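# "A sofa must be tried with shoes off"

Parvathi Nadar has managed the Sarnow furniture store in Tarkville for 5 years, and every August she rebuilds the bedroom floor from zero. When I visit, two bed frames are already gone to their new homes and a third has a red ticket on the headboard.

"People think the clearance is old stock that we want to forget," she says. "Most of it stood on the floor for one season. The drawers were opened many times, this I admit."

The store takes its mattresses from Stedex and its wardrobes from a smaller workshop, Kurian, which Padmavathi Kurian runs with her brother. Delivery from the workshop takes 3 weeks, and Nadar does not promise less. "I promised less one time. I was on the phone for the whole afternoon."

I ask her what customers forget to measure. "The stairs," she answers immediately. "They measure the bedroom very well, they even bring a drawing. Then the wardrobe is 235 centimeters high and there is a turn in the staircase." For this reason her colleague Elango Kulkarni now asks for photos of the hallway before he takes the order.

Prices are a more delicate subject. A solid oak bed can pass 2000 dollars, and she understands why some visitors leave quietly. "I tell them, buy the good mattress first and keep the old frame one more year – the frame can wait, your back cannot."

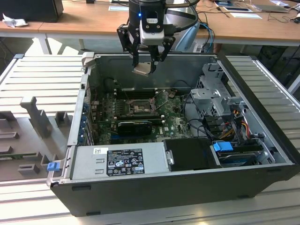

*A desktop computer with the side panel off, its processor socket empty.*

Nadar would like to have more desks next season, also a few narrow ones for small apartments. The reading chairs will move closer to the window, where customers can compare the fabrics in daylight. She has asked Kulkarni to keep one corner free for them until the new samples arrive.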